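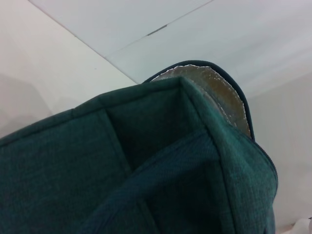 Section 2. Loading the Stunovlow Insulated Bag

2.1 Preparation
1. Place the bag on a flat, stable surface.
2. Raise the lid flap fully and stand it behind the opening.
3. Wipe the foil lining of the lid with a soft, damp cloth. Allow it to dry.

2.2 Loading
1. Place frozen gel packs along the inner walls.
2. Add sealed containers, with the heaviest at the bottom.
3. Leave 2 inches of clearance below the rim.
4. Lower the lid and press it down along its full edge.

Note: Chill food before packing. The bag slows warming but does not cool its contents. Perishable food should be eaten within 2 hours of the gel packs thawing, or within 1 hour if the air temperature is above 90 °F.

Caution: Do not use abrasive pads or bleach on the foil. Do not pull on the piping to open the lid.

For replacement gel packs, contact the Stornamstead service desk.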